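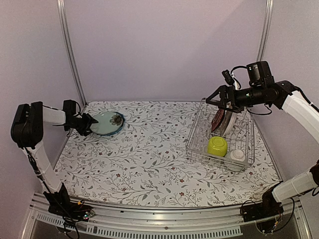 Two arms, one dish rack: the left gripper on the rim of the blue plate, the right one over the back of the rack.

Review: the Jiter practice-and-correct kit for two-armed tabletop robots

October 17, 2022

I have been meaning to write this one up since the spring, and several of you have written to ask (very patiently, thank you!) whether Jiter is worth the trouble of installing. The short answer is yes, with some grumbling. The long answer is the rest of this page, so get yourself something to drink.

For anyone who hasn't run into it, Jiter is a training package from a small outfit called Elteck. It takes demonstrations of a two-armed job, trains a policy on them, and then lets you step in while the policy is running, take over the arms for a few seconds, and hand control back. Those little rescues get saved and weighted more heavily in the next training round. The idea of learning from corrections has been kicking around for years and Elteck doesn't claim otherwise. What they're selling is a version of it that a small lab can get going without a full-time software person, and I'd say they have mostly pulled that off.

I tried it on dishes, because dishes are what I know. Our job is to get a plate up off a patterned mat and into a slot in a wire rack that already has other things in it. I like this task an awful lot. A flat plate is a miserable thing to pick up with a parallel gripper, the wire is thin enough that depth readings go to pieces, and a busy floral mat keeps a camera policy from getting too comfortable. If a method only works on a plain tabletop, I'd rather find out early.

We started with 50 demonstrations, trained overnight, and ran the result with my colleague Gangadharan Kulkarni at the controls to do the rescuing. The first round was rough. The left arm would go to the rim nicely enough and then close a hair too high, over and over, as if it were pinching the air for luck. Gangadharan nudged it down each time, we retrained, and by the third round the high pinch had nearly gone away. I was delighted, I don't mind telling you. Doing the same repair by collecting fresh demonstrations from scratch would have cost us a good many more afternoons, and we know that from having done it that way in March with our old Baltach setup.

The rack end of the job improved less. Lining a plate up with a slot seems to need finer corrections than the takeover mode wants to give. There is a small lurch when control passes from the policy to the person, and if the plate is already between two wires, that lurch is enough to spoil things. Hanyu Du, who looks after our cell, got it down by lowering the handover gain, a setting that lives on the very last page of the manual. I would love to see it moved up front!

A few other notes, in no order. The logging is lovely, and every rescue gets a time stamp and a box for a comment. The replay viewer is slow once you pass 1,000 saved clips. Calibration between the arms has to be redone whenever you so much as look at the camera mount, and the wizard makes you sit through both arms even if only one has moved. The default weighting on corrections was too strong for us, and the policy began making rescue motions when there was nothing to rescue it from (it was rather sweet, but it wasted time). Halving the weight fixed that.

As to whether the method beats simply collecting more data, I can only speak for our task and our arms. For the grasp, I'm convinced. For the placing, I'd want to see a proper comparison with the same operator hours on each side, and Elteck's own write-up doesn't give one. Chaimongkol, the other package people ask me about, has a smoother handover but no way to weight the corrections at all, so you'd be trading one headache for another.

If you already have a pair of arms and a job that fails in the same spot every time, get Jiter. If your failures are scattered all over the place, I'd hold off for the next release, and do turn that gain down before you start.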